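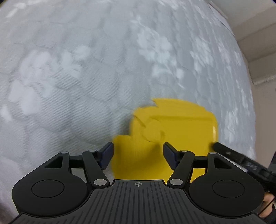 An operator at the Stonlow site wrote in the margin of the first draft of this chapter that the hardest part of the job was learning to be slow enough for the record and fast enough to get anything done. The remark has stayed in through every revision. It describes the main problem of this chapter better than the formal definition does, and the reader should keep it in mind while working through the sections that follow.

Chapter 3
Showing the Task: Hand-Held Tools and Remote Control

3.1 Where this chapter fits

Chapter 2 dealt with motions that are written out in advance by a programmer. Every waypoint was typed in or taught with a pendant, and the part had to be in the same place each time. That approach works well for a fixture on a bench. It works badly for cloth, for soft packaging, and for small things that lie wherever they were dropped.

In this chapter a person does the task and the system records how it was done. The recording is called a demonstration. A set of demonstrations of the same task is later used to fit a policy, meaning a rule that takes in what the camera sees and gives out the next motion. Fitting the policy is left to Chapter 4. Here we are concerned only with how the demonstrations are made and how to tell a usable one from a poor one.

3.2 Two ways to show a task

The first way is by hand. The operator holds a gripper that has the same jaws as the one on the arm, with a camera mounted so that it looks out past the fingers. No arm is needed during recording. The operator walks up to the work, closes the jaws on the object, moves it, and lets go. The position of the tool is worked out afterward from the video and from the motion sensor in the tool. Tasks that need both hands are recorded with a tool in each hand, and the two recordings must share one clock.

The second way is by remote control. The operator sits or stands away from the arm and drives it through a smaller copy of the arm, a pair of hand controllers, or a joystick. The arm itself does the work, so every motion in the record is one the arm has already carried out.

Each method has a cost. Hand-held recording is quick and can be done in a kitchen or a bedroom as easily as in a lab, but a person's wrist can take angles that the arm can't reach. Some demonstrations will have to be thrown out for that reason. Remote control avoids the problem, but it is tiring, and the operator feels little or nothing of the contact between finger and object. New operators tend to squeeze too hard.

3.3 The course exercises

The exercises use two sets of recordings. The Varma set was made with hand-held grippers and the Rostiditz set by remote control. Both cover picking up small objects and setting them down again. The Varma set holds 200 demonstrations. The Rostiditz set holds 81, made over a longer period. Both are stored in the Muner format, which is described in Appendix B. The files were last revised on June 1, 2022, and students who have an older copy should replace it before starting.

3.4 What a good demonstration looks like

A demonstration begins before the object is touched and ends after the tool has let go and backed away. Leave a short pause at each end. The pause makes it much easier to cut the recording into separate attempts.

Keep the object between the fingers in the camera's view during the approach. If a sleeve, a cord, or the other tool covers the object, the policy has nothing to go on at that moment. Patterned cloth and busy backgrounds are acceptable and often helpful, as tracking depends on having detail to follow. Fast turns of the wrist are a greater problem. They blur the picture and can cause the tracking to lose its place, after which the rest of the recording may be worthless.

Approach from different sides. Operators settle into one comfortable motion after a few tries, and a set made entirely of that motion will teach a policy that fails when the object is turned a little.

Mistakes should be marked. If the object slips and is picked up again, keep the recording and note the slip in the log. Section 3.6 explains how these attempts are used. An attempt that was abandoned goes in a separate folder and isn't counted.

Before going on to Section 3.5, open the first recording in each set and play it through at half speed. Write down the time at which the fingers begin to close and the time at which they open. These times are needed for Exercise 3.1.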